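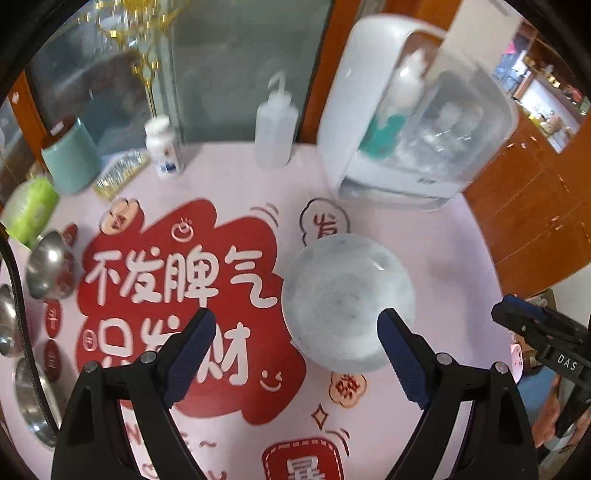
Sturnero 家务与备餐小组

首页 版块 精华 搜索 登录

主题:一人份备餐,按周做还是按三天做

灰线团
九月起改成一个人吃饭,用 Zavia 排菜单。默认按四人份换算,除以四以后调料量不准,盐和酱油尤其明显。目前一次做 12 份,冷冻。求更合理的周期。

rice_0k
调料不要线性缩。主料除以四,盐先放换算值的八成,出锅前再调。炖菜的水按锅底面积算,跟份数关系不大。

北窗
12 份偏多。我的做法是冷藏 3 天的量,其余不做。叶菜冷冻后口感差,解冻出水,省下的时间又花在收汁上。

灰线团
叶菜我单独炒,冷冻的只有豆类和肉酱。

北窗
那可以。土豆也别冻。

mmt_七号
不同意只做三天。开一次火的固定时间差不多,洗锅、切配都算进去,批量越小越亏。我用 Hundell 的分格盒,每格一份,盖上写日期,先进先出。上个月记了账,一人伙食 1,472 元,含早餐。

rice_0k
1,472 里有没有算扔掉的?

mmt_七号
没算。扔了两盒米饭。

北窗
所以这个数不能直接比。另外 Navarrete 那份购物清单模板有一栏“余料”,周末填一次,下周菜单从余料开始排,比调周期有用。

灰线团
模板下了,19 行不够用,自己加了几行。周期先改成六份试两周,豆类照旧冷冻。

rice_0k
六份的话肉酱用小锅,大锅容易糊底。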